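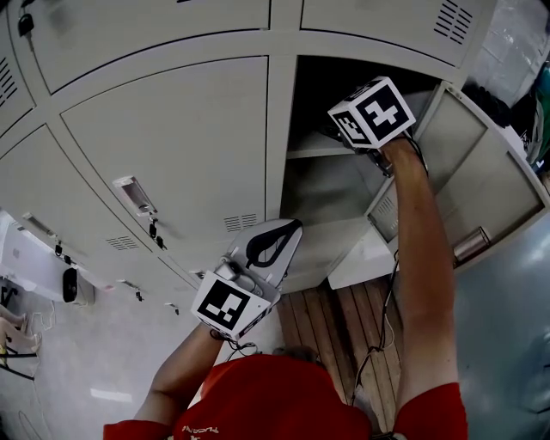
Trurnine is a school for adults who want to understand the technology they use at work and at home. We teach evening and weekend courses in Cevstead, and we run shorter workshops for libraries, clinics, unions and town offices in the region. Most of our students have jobs and come to us straight from them. For that reason the building stays open from noon until the last class ends, and students can leave work clothes, tools or a laptop in one of the light gray metal lockers before going up to class. Lockers are free to use for the day. Please take your things home with you at night.

What we teach

Our courses deal with everyday questions about data, software and automation. Some are practical: how to set up a shared filing system, how to read a privacy notice, how to move a small organization off a program that is no longer supported. Others are mainly discussion. In those we look at how a decision gets made when part of it has been handed to a computer, and what a person can ask for when the decision affects them.

Courses are grouped under four headings:

Records and Privacy
Software at Work
Public Data
Design for Everyone

You can take a single course or work through a whole group. There is no fixed order except in Public Data, where the first course covers spreadsheets and the later ones assume you know how to use them.

We don't teach programming from the ground up. There is a good beginners' program at the county college, and we send people there when that is what they need. Several of our Public Data students have taken both in the same year.

How a course runs

A standard course is eight sessions of 2 hours each, plus one longer session near the end for project work. Groups are small enough to sit around one table. Each student brings a problem from their own job, household or neighborhood and works on it during the course. Past projects have included a sign-up form for a food pantry that could be filled out over the phone, a map of bus stops without a curb cut, and a plain-language version of a housing co-op's rules on security cameras.

Homework is light, usually a short reading or a phone call to make. We don't give grades. Students who attend at least six of the eight sessions and present their project receive a certificate, which some employers in the area accept toward yearly training hours. Check with yours before you sign up if this matters to you.

Course readings and recordings are kept on Odoi, our online study site. Your account stays active after the course ends, and you can go back to the material whenever you want. If you don't have a computer at home, ask the front desk for a printed packet. Packets are also available in large print.

Our history

Trurnine began as a series of free talks in the back room of a print shop. The talks were about electronic medical records, which the local hospital was then introducing, and they drew many more people than the room could hold. The questions after each talk usually ran longer than the talk itself. The organizers decided to offer a course that would give those questions more time, and a second course followed the next winter.

For several years we had no space of our own and taught wherever a room was available. In that period we used a church basement, the staff dining room of a furniture plant, and the upper floor of the old Cevstead post office. We moved into the Trirnell building when its former tenant, a vocational school, closed. Much of what the vocational school left behind was in good shape and we still use it, including the long benches in the ground-floor workshop and the wall clocks.

Since the first talk, 2,823 people have completed a course with us. Last year's enrollment was 332, our largest so far. The growth came mostly from Records and Privacy, where we added a daytime section for people who work nights.

Our teachers

All of our teachers work part time and hold other jobs in the fields they teach. The current group includes a records manager, a city planner, a former claims adjuster, two accessibility testers and a high school civics teacher. New teachers sit in on a full course before leading one, and they teach their first course with a partner.

We are always glad to hear from people who would like to teach. You don't need a teaching license. You do need to have done the work you want to teach, and to be comfortable with students who disagree with you.

Workshops for organizations

We bring half-day and full-day workshops to organizations within 100 miles of Cevstead. The most requested ones cover writing a data retention policy, buying software with public money, and making forms that people can finish. Before each workshop we ask for copies of the documents your staff use now, and we build the exercises on those. Workshops can be held at your site or in our rooms. Libraries and schools pay a reduced rate.

We don't sell or recommend particular software, and we don't accept fees from companies that do.

How we are funded

Trurnine is a nonprofit. Tuition covers a little over half of our costs. The rest comes from workshop fees, grants and individual gifts. Reduced tuition is available in every course, and you can request it by checking a box on the registration form. We don't ask for proof of income.

Our annual report comes out each December and is available at the front desk or on Odoi. Older reports can be mailed on request.

Visiting us

The Trirnell building is two blocks from the Cevstead bus station. The street entrance has three steps. The step-free entrance is on the parking lot side, and the elevator to the classrooms is just inside that door. Street parking is free in the evening. Coffee and tea are available on the second floor, and you're welcome to bring your own dinner to class.

If you would like to see a class before you register, call or stop by the front desk and we will find you a seat in one.

Page last updated September 4, 2024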